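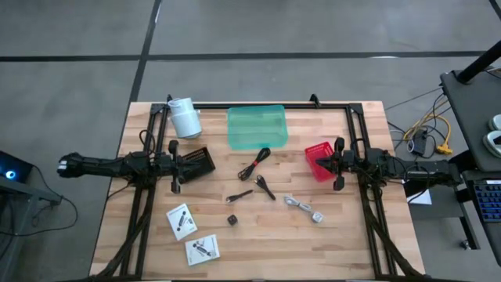
Fig. 1. Butcher-block tabletop in a light wood.

Furniture Materials, Unit 4
Wood Movement and Glued-Up Tops
Clilcombe Evening College, Workshop Program

Read before the session on Mon 7 June. Bring your notebook, a pencil and a tape measure. We will be in the bench room for the second half, so wear closed shoes.

Where we are

Last unit covered how boards are cut from the log and how to tell flat-sawn from quarter-sawn by looking at the end grain. This unit covers what happens to those boards once they are in a building. If you are still unsure about end grain, go back over the Unit 3 drawings first.

Why wood moves

Wood takes in moisture from the air and gives it back. When it takes in moisture it swells, and when it gives it back it shrinks. This goes on for the life of the piece. A finish slows the exchange but does not stop it.

The amount of movement depends on direction. Along the grain it is so small that we ignore it in furniture. Across the grain it is large enough to open joints and split panels. For most species, movement along the growth rings (tangential) is greater than movement across them (radial), often close to double. A flat-sawn board moves mostly tangentially in its width. A quarter-sawn board moves mostly radially, and is the steadier of the two.

Most of the cupping you see in flat-sawn boards comes from this difference. As the board dries, the rings appear to try to straighten out, and the face that was nearer the bark goes hollow.

Moisture content

Moisture content is the weight of water in the wood divided by the weight of the wood when fully dry, given as a percentage. Lumber for indoor furniture is usually dried to between 6 and 8 percent. Let it sit in the shop before you cut it, stickered so that air reaches all faces. A board that is flat on the rack can cup overnight if it is left lying on a bench with only one face open to the air.

Glued-up tops

A wide top can be made from a few wide boards or from many narrow strips. Butcher block is the second kind. Strips are ripped to width, turned if needed so the grain suits, and glued face to face or edge to edge. Each strip can only cup a little, and neighbors tend to even each other out, so the surface stays flatter than one made of wide boards.

The total change in width is another matter. A top made of strips still swells and shrinks across the grain, and the glue lines do nothing to reduce it. What you can change is the grain direction in the strips. If flat-sawn stock is ripped and turned 90 degrees, the new face is close to quarter-sawn, and the top will move less across its width.

End-grain block is built differently, with the fibers standing upright. It moves in both length and width, and it should not be fixed hard in either direction. We will not build one in this course.

Fastening a top to a base

The rule is to hold the top down and let it move sideways. Common ways to do it:

Wood buttons that sit in a groove in the apron. Leave a gap between the button and the apron on the long sides.

Figure-eight fasteners. Set the recess slightly wide so the plate can swing.

Screws through slotted holes. The slot runs across the grain of the top.

Do not glue a top to its base. Do not screw a solid batten tightly across the underside. If a batten is needed, the center hole can be round but the outer holes must be slots.

Worked problem

A square top measures 52 inches on each side, giving an area of 2,704 square inches. The grain runs from left to right. The top is expected to change by 1 percent across the grain between winter and summer.

Change in width, front to back: 52 x 0.01 = 0.52 inch, a little over half an inch.
Change in length, left to right: treat as zero.

If the top is fixed at its center line, half the change goes to each side, or 0.26 inch. If it is fixed along the back edge, the full 0.52 inch shows up at the front. Students often answer this using the area. The area is not needed, and I give it every year.

Case to read: the Drododthorpe library tables

The handout packet has two pages on the reading tables made for the Drododthorpe library by the Vesetti workshop. The tops were sound when delivered. The breadboard ends had been glued along their full length, and splits showed up after the first heating season. Note where the splits begin and think about why they start there. The repair is described on the second page.

Exercises

1. Sketch the end grain of five flat-sawn strips as they would be laid up in a top. Mark the bark side of each.

2. Redo the worked problem for a top 30 inches wide and 60 inches long, with the grain running the long way.

3. Draw a slotted screw hole for the top in exercise 2, fixed at the center line. Show which way the slot runs.

4. Find a solid wood table at home or at work and look underneath. Write down how the top is held on.

Further reading

Ledesma Shop Notes, section 2, on the reserve shelf. The shrinkage table at the back is the one we will use in class. Please do not take it out of the building.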